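Laundry > Folding & Storing > Closets

Hang It or Fold It? How I Got My Closet Back

By Marisa Londoño | August
6 min read

My closet rod came down on a Sunday. The whole thing, brackets and all, with every piece of clothing I own on it. I'd been stuffing things in there for years and the drywall finally gave up. I spent that evening on the bedroom floor sorting piles, and since then I've gotten pretty opinionated about what deserves a hanger and what doesn't.

So let's start with the stuff you should take off hangers today. Sweaters, obviously. Anything knit will grow shoulder bumps and get longer every month (I had a cardigan that was practically a bathrobe by spring). Fold those and stack them with the heavy ones at the bottom. Same goes for sweatpants, gym clothes and pajamas. Jeans can go either way, but mine live in a drawer now, rolled up tight with the waistband on the outside so I can see which pair is which.

Dresses, button-down shirts, blouses, anything linen: hang. Jackets too, on something wide at the shoulder.

T-shirts are where people get into fights. I used to fold every one of them, and then I'd pull out the bottom shirt and wreck the stack. Now I hang the ones I'd wear out of the house and fold the ones I sleep in. If you do hang them, please don't force the hanger down through the neck! That's how you end up with a collar like a soup bowl. Go in from the bottom hem, slide the hanger up inside the shirt, and bring the hook out through the neck last. It takes maybe a second longer and your collars will stay flat.
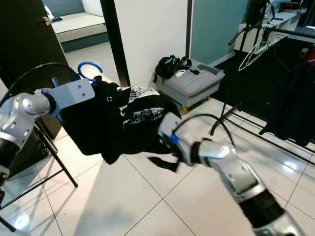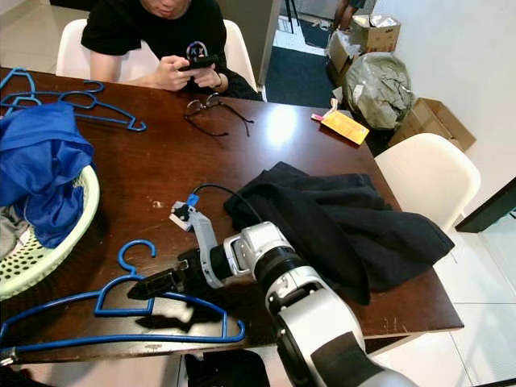
Plastic, wire, wood or velvet?

I've bought all four kinds, so you get to benefit from my receipts.

Plain plastic hangers are my everyday pick. They're cheap, they wipe clean, and you can put a damp shirt on one and let it drip over the tub without worrying about rust. The thin ones bow in the middle if you load them with a winter coat, so don't.

Wire is fine for the ride home from the dry cleaner and then it should leave your house. Mine left little orange marks on a white blouse that never came out. A lot of cleaners will take them back if you ask.

Wooden ones are lovely and they eat up the rod. I keep 3, all for coats, and that's plenty for me.

Velvet is great for slippery tops with wide necks. Terrible for anything you're in a hurry to get dressed in, though, and the fuzz will come off on damp clothes. I got a pack from Trundari that shed on everything I owned for a month, then settled down.

Counting what fits

I measured my new rod and gave myself a limit: 40 hangers, and once those are full, something has to go before something else comes in. My first big clear-out got rid of 14 shirts, most of them from races and office picnics. I kept the Curura one even though it has a hole in it. I know, I know.

A few odds and ends

Face all the hooks the same way. If the rod ever has to come down in a hurry you can lift out a whole armful at once.

Turn printed shirts inside out before they go in the wash, and dry them on low. The print cracks a lot slower that way. If you need to iron one, do it while it's still inside out.

Strappy tops that keep sliding off can be fixed with a rubber band wound around each end of the hanger. Skip the fancy grips.

Don't hang anything right out of a hot dryer and shove it in with the rest. Give it a shake, smooth it with your hands, and leave some breathing room until it cools off, otherwise you've just pressed in a fresh set of wrinkles.

And if you're putting up a rod, find the studs. I skipped that the first time around, and now there are two patched holes behind my coats that I still need to paint.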